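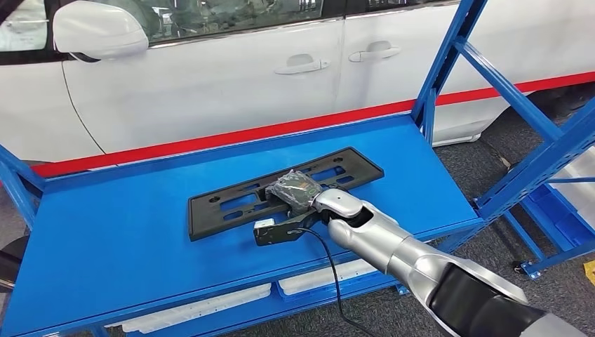
Institut technique de Lodport
Département Maintenance et équipement des véhicules
Module 4 : Rangement et préparation des pièces au poste de travail
Document remis aux stagiaires, version du 29/04/2022

1. Objet du module

Le présent document accompagne la séance consacrée à l'organisation des rayonnages métalliques placés à proximité immédiate d'un véhicule. Il complète le cours d'introduction à la logistique d'atelier et suppose acquises les notions de flux, d'emplacement et de fiche de poste. Les stagiaires sont invités à l'apporter lors des travaux pratiques et à y consigner leurs observations.

La séance porte sur les pièces de petite et moyenne dimension destinées à l'habillage extérieur : supports de plaque d'immatriculation, caches, baguettes, enjoliveurs et accessoires de fixation. Les éléments de carrosserie proprement dits (portes, ailes, capots) relèvent du module suivant.

2. Vocabulaire du rayonnage

Montant : profilé vertical, perforé à intervalles réguliers, qui reçoit les tablettes ou les lisses.
Échelle : ensemble formé de deux montants réunis par des traverses et des diagonales. Elle constitue le côté du rayonnage.
Diagonale : pièce oblique qui s'oppose à la déformation de l'échelle.
Tablette : surface horizontale de dépose. Un rebord relevé peut en limiter la profondeur utile.
Travée : espace compris entre deux échelles consécutives.
Alvéole : volume disponible entre deux niveaux d'une même travée.

On veillera à ne pas employer indifféremment les termes « étagère » et « tablette » dans les comptes rendus. Le premier désigne dans l'usage courant le meuble entier ; le second est seul admis pour désigner le niveau.

3. Implantation par rapport au véhicule

Le rayonnage de proximité se distingue du rayonnage de stock. Il ne contient que les pièces nécessaires à l'intervention en cours et doit pouvoir être atteint sans déplacement important. Dans l'atelier d'application, un passage de 80 cm est maintenu entre le flanc du véhicule et le bord du meuble lorsque l'opérateur doit circuler. Cette cote est portée à une valeur supérieure si l'intervention exige l'ouverture d'une portière battante. Pour une porte coulissante, on tient compte du débattement vers l'arrière ainsi que de la saillie du panneau pendant sa course.

Avant toute mise en place, le stagiaire relève les parties saillantes du véhicule, en particulier les rétroviseurs extérieurs, dont le boîtier dépasse le plan des portes. Il vérifie ensuite que les poignées demeurent accessibles et que les bandes adhésives ou décors peints ne risquent aucun frottement contre les arêtes métalliques.

4. Dépose des pièces sur la tablette

Les supports de plaque sont des pièces moulées, longues et peu épaisses, percées d'ouvertures destinées à la fixation. Leur faible rigidité commande quelques précautions :

- déposer le support à plat, sur toute sa longueur ;
- ne placer aucune charge sur la pièce ;
- éviter tout porte-à-faux au bord de la tablette ;
- conserver la visserie dans un bac séparé, identifié par la référence du support ;
- contrôler les perçages avant de présenter la pièce sur le véhicule.

Un support voilé doit être écarté et signalé sur la fiche de poste. Il n'est pas redressé à chaud.

5. Charge admissible et contrôle

Pour les rayonnages de l'atelier, la charge maximale retenue dans le cadre du module est de 188 kg par niveau, uniformément répartie. Cette valeur figure sur la fiche Pakzad affichée à l'entrée de la salle d'application et prévaut sur toute estimation personnelle. Les pièces les plus lourdes occupent les niveaux inférieurs.

Le contrôle visuel précède chaque séance. Il porte sur l'aplomb des montants, l'état des assemblages boulonnés, la présence des diagonales et l'absence de déformation des tablettes. Toute anomalie entraîne le déchargement de la travée concernée. Le serrage des boulons est réservé au personnel encadrant.

6. Enregistrement des emplacements

Chaque emplacement reçoit un code composé de la lettre de la travée, du numéro du niveau compté depuis le sol et du rang de la pièce. Les mouvements sont saisis dans le registre Cultus à la prise et au retour. Le catalogue pédagogique comprend quelque 400 références ; seules celles de la famille « habillage » seront utilisées pendant le module.

7. Travail demandé

À partir d'une travée attribuée par le formateur, chaque binôme établira un plan coté de l'implantation, proposera une affectation des niveaux et rédigera une fiche de dépose pour un support de plaque. Le plan fera apparaître le véhicule, les zones d'ouverture des portes et le sens de circulation.

Le compte rendu, limité à deux pages, est remis au secrétariat du bâtiment Vaster avant le début de la séance suivante. Les croquis à main levée sont acceptés à condition que les cotes soient lisibles.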